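Can a robot clear a kitchen table yet, or am I dreaming?

Asked by Kimie Fujimoto
Nov 12, 2020
Viewed 1683 times

Okay, so bear with me, this is half a shopping question and half a rant. I run a little breakfast place (four tables inside, a couple more out front when it's nice) and my hands are shot. Arthritis in both thumbs. The cooking I can still manage fine, and I love the talking-to-people part, but clearing and wiping and putting the little stuff back where it lives is what has me sitting in the car at three in the afternoon with ice packs.

My nephew keeps sending me videos of robot arms pouring coffee and folding towels and he swears this is all basically done and I should just go buy one. I looked up a few and got totally lost. Some of them are for welding! One place wanted me to fill out a form before they'd even tell me a price, and I closed that tab real fast.

What I want is pretty boring. Mug goes in the tub. Small bowls get stacked. Sugar and syrup go back to the middle of the table. Wipe. Done. I don't need it to be fast and I don't need it to be cute. Is there anything a normal person can buy that does this, or do I wait? And if I wait, how long are we talking?

Also, if anybody has tried one of those tray carts that drive themselves around, I'd love to hear if they get stuck on chair legs. My floor slopes a bit toward the door.

2 people had this same question

3 answers

Answer 1
Sota Hattori
Marked helpful by 40 people

Hi Kimie! I spent 13 years fixing packaging machines and now I mess around with small arms as a hobby, so I have opinions, sorry in advance for the length.

Short version: no, not for your place, not yet. The videos are real in the sense that an arm did do the thing. What you don't get from a video is how many tries came before it, or what happens when somebody moves the mug six inches over and leaves a spoon in it. In a factory we got around that by making everything show up in the same spot, facing the same way, every single time. Your customers are not going to do that for you.

The setups people practice on are a lot like your tables, only tidier. You get two arms, one on each side, and some ordinary dishes to work with.

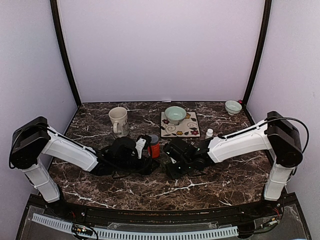
What makes a table like this hard

Look at the mug and the little green bowls. For you and me that's one job, "clear the table." For the arms it's a bunch of separate ones, and they're all annoying in their own way. A mug has a handle, so which way it's turned matters if you plan to grab it there. A small bowl doesn't give you much to hold, so you either pinch the rim or come at it from both sides. Then there's the bowl sitting on the tile. You want the bowl to come up and the tile to stay put, and you'd do that without thinking because your fingers would feel it if the tile started to come along. Lots of grippers have nothing like that kind of touch.

Then there's the small white bottle. Narrow neck, easy to knock over if you reach past it for something else. I have knocked over so many bottles with my own arm at home that I now practice with empty ones only.

Two arms do help. One can hold while the other one twists or scoops, and that opens up lids and jars and so on. But now you have two things that can bump into each other over the middle of the table, and somebody has to plan for that too.

What it can do today, if you pay for it

Pick up one kind of object, over and over, from a spot you've set up for it. So if all your mugs came back in a rack with the handles the same way, an arm could load them into a dishwasher tray all day long and I'd trust it. That's a real chore off your hands! But somebody still has to get the mugs into the rack, and I'm guessing that's the part that hurts.

Wiping is a funny one. Wiping a bare table is pretty doable. Wiping around a sugar jar and a phone and somebody's elbow, no.

On how long to wait, I don't know, and I'd be a little wary of anyone who gives you a year. If I were you I'd spend the money on the dull stuff. Mugs with a bigger handle you can get your whole hand through, a bus cart at waist height so you never lift a full tub, and one of those spring-bottom dish carriers so you're not bending. My mom has bad hands too and the cart made the biggest difference for her.

Comment from Kimie Fujimoto
This is so helpful, thank you! A little sad but helpful. The rack idea is interesting, I never thought about the handles. What are the spring ones called so I can search?

Comment from Sota Hattori
Try "self-leveling dish dispenser." Get one on wheels and measure your bowls first, they're sized for certain diameters and I learned that one the expensive way.

Answer 2
rocha_diner
Marked helpful by 15 people

Can't help on the arms but I can on the carts. We borrowed a self-driving tray cart for a few weeks back in March. Chair legs weren't the trouble, it saw those okay. Purse straps and dog leashes were the trouble. Ours also hated the rubber mat by the kitchen door and would stop dead there with a full load, beeping. You still have to put the dishes on and take them off yourself, so for thumbs I don't think it gets you much. For feet, maybe! Ask about slopes before you sign anything, the one we had came with a limit in the manual and I don't remember what it was.

Answer 3
luso77
Marked helpful by 0 people

just hire a high school kid for the lunch rush, mine is looking for work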